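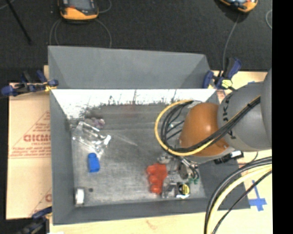 Figure 1. Bin with mixed objects and the arm over its right side, fixed camera view.

Collecting grasp attempts with the Lallo procedure

The following steps apply to the bin-picking cell at Pramedport. Operators should have read the safety sheet before starting.

Preparing the cell

1. Set the bin on the wooden surface and clamp it. Three clamps can be seen in Figure 1; check each one by hand at the start of a session.
2. Confirm that the cables on the arm can move freely over the full reach of the bin.
3. Place the objects in the bin without arranging them. Each set must include clear plastic items as well as solid coloured ones. Transparent objects gave the weakest results in the March trials.

Running a session

4. Start the Proneck recorder and wait for 2 test images to be saved.
5. Run 100 attempts. The arm returns each object to the bin after a lift.
6. Stir the contents after every 25 attempts, making 4 blocks in all.
7. If the gripper touches a wall, mark the attempt as "contact" and continue. Do not delete it.

Checking the data

The Lukumay script compares the images before and after each attempt and proposes a label. Labels for clear objects must be confirmed by an operator. A session is accepted once all four blocks have been labelled.

Last updated: Saturday, July 15, 2023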